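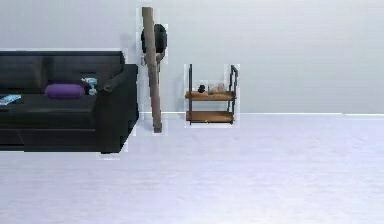 The practice room in Rukilura, sofa end. Purple bolster and all.

Right, a few of you asked what I do all day now that Wandik has "gone robot", so have a thread. I'm Marin, I was on the turnaround team (changing over holiday flats between guests) and since spring I've spent my mornings in a room that doesn't exist and I love it!!

We look after 49 flats. Mako is the arm we're getting ready for the tidying part: cushions back on sofas, magazines back on shelves, kids' toys out of the corners. Before it goes near a real flat it does all of that in the simulated room, over and over.

My part is the bit the engineers couldn't do on their own. I tell it what tidy means. Where does a bolster go? Do you put a magazine on the seat or the shelf? I'd have said there was nothing to explain, and then I wrote 2 pages on sofas alone.

Every run gets marked by somebody who has done the job with their own hands. We passed 549 marked runs in September and I did 300 of them. Got a round of applause in the break room and the last custard cream.

What I mark: did it pick up the right thing, did it leave the other things alone, would a guest walking in think a person who cared had been there. That last one is mine, I had to argue for it, and it's now a proper box on the form.
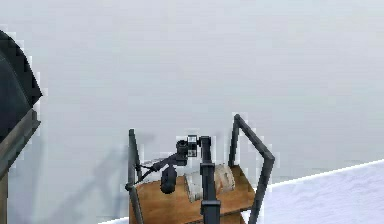

Gripping soft things is still the hard bit, by the way. A book is a book. Anything squashy changes shape the moment you touch it, and you have to decide if the result is "placed" or "dumped". We had a very long meeting about dumped.

The sim looks a bit rough, yes. Jagged edges on everything. I stopped noticing after the first week or so, same as you stop noticing the lift music at Marulanda House.

Now the people side, which is what most of the replies were really asking about. No one on turnaround has lost hours. We got that in writing before we agreed to do any marking and I'd tell anyone in the same spot to do the same, early, while they still need you.

What has changed is the shape of the day. Marking is sat down, so my knees are delighted. It's also quieter and I do miss the van, the singing, the terrible sandwiches. I've asked to keep two mornings a week out in the flats and so far that's holding.

It helps the work as well. You forget things at a desk! I went out last month and found I'd been marking down a cushion position that guests plainly use, because they'd all left it like that. Changed the notes the same afternoon.

Pay went up one grade for the markers. It should go up for the whole team in my view, since we all wrote those notes between us over years of doing it. That one is still being talked about and I'll keep being a pain.

Next up is shelves. Narrow ones, with something already sitting on top, so Mako has to work around it. I've got a whole list of awkward shelf situations from the flats and I'm far too excited about it.

If your place is starting something like this, ask who marks the runs. Ask it in the first meeting. Happy to share our form if anyone wants it, just message me, I check after about 4.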